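How Does a Robot Choose Its Fingers?

Your hand can do a lot of jobs. You can pick up a grape, open a jar and turn a key without changing anything on the end of your arm. Robots do not have it so easy. The part a robot holds things with is called a gripper, and a gripper that is good at one job may be poor at the next.

At the Pillberg workshop, engineers test grippers by having robots take old computers apart. Old computers are useful for this because the parts inside come in so many sizes. A power supply is a heavy metal box. A memory module is a thin strip that bends if you squeeze it the wrong way. A processor, or CPU, is a small flat square, and it must be lifted straight up.

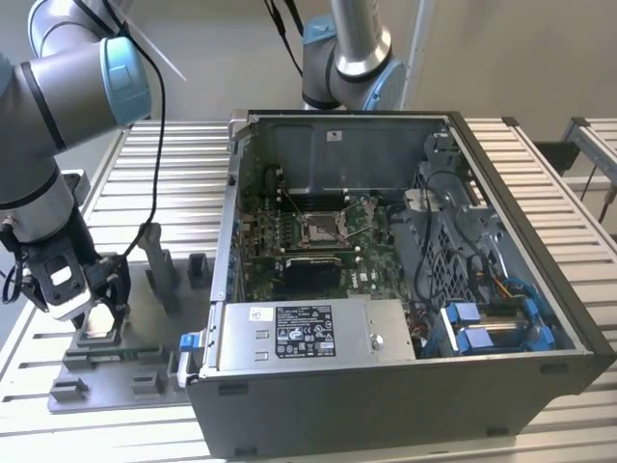 Two robot arms at an open computer. The left arm has a black gripper with fingers that point down.

Grippers come in several kinds. The Pillberg team compared three of them.

Two-finger grippers work like your thumb and first finger. The fingers slide together and apart. They are good at holding thin things by the edges.

Suction grippers have a soft rubber cup. A pump pulls the air out, and the cup sticks to anything smooth and flat. They do not work well on bumpy parts, because air leaks in.

Soft grippers have rubbery fingers that curl around an object. They are gentle, but they are often too wide to reach between parts that sit close together.

To make the test fair, each gripper had to pick up the same memory module 1,000 times. The two-finger gripper dropped it 79 times. The suction gripper, which is called the Coman, dropped it 700 times. The soft gripper could not reach the module at all, so it got no score.

Where does a robot put a part once it has picked it up? It needs a place that never moves. Engineers use a fixture, which is a plate with blocks and posts on it. The blocks keep each part in the same spot, so the robot knows where to find it again.

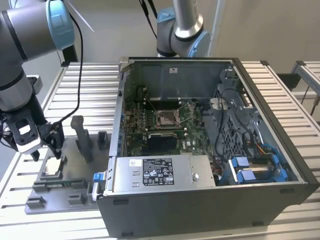 Fingers are only half of the story. A robot also needs to know where to put them. It can follow positions saved in its controller, or it can use a camera to look for the part. Saved positions are quick, but if the computer case is moved by the width of a pencil, the gripper will miss. A camera takes longer and can find the part again.

"We change one thing at a time," says Alper Sarıgül, who runs the tests. "If you change the fingers and the camera together, you don't know which one helped."

You can try this at home. Pick up a coin, a sponge and a playing card with kitchen tongs, then with tweezers. Write down which tool worked best for each one.

Words to know
Gripper: the part of a robot that holds things
Fixture: a plate or frame that keeps a part in place
Controller: the computer that tells a robot how to move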